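About Drotard Workspace Services

Reading time: 3 min

Drotard Workspace Services looks after desks. Since opening in February with a staff of nine, the company has been responsible for the layout, tidying and upkeep of shared work areas in open-plan offices, and it now maintains 127 desks under contract.

Our work begins with the surface itself. White tops, clear desk panels and cable runs are reviewed with the client before anything is moved. Power strips are kept on the desk, in reach of the person seated there.

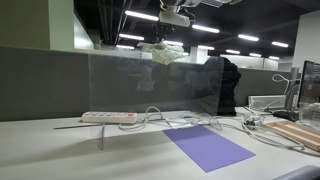 Each desk is then entered in the Fivik register, our record of what belongs where. Trays and small boxes are listed by desk - paper and loose fabric are not, and remain in the care of the user. Clear panels are wiped on both sides at every scheduled visit. Bags may stay on the desk during working hours.
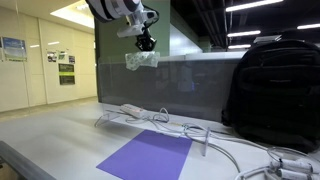
At the Mbeki offices, one long-standing desk user remarked that the old rule against bags had only moved them into the aisle, and asked that it never be brought back. The rule was withdrawn at all three sites.

Cables remain the most frequent subject of requests. Our teams coil spare length beside the panel on request and label both ends. Wooden trays are supplied through Jinano and may be placed at any angle the user prefers.
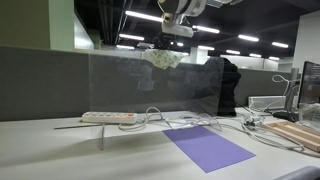 Labels on both ends made the difference for us, wrote a client at the second site, although the print could be larger. Larger labels are now standard and are fitted at the next visit.

Requests for a first survey are answered within eight working days.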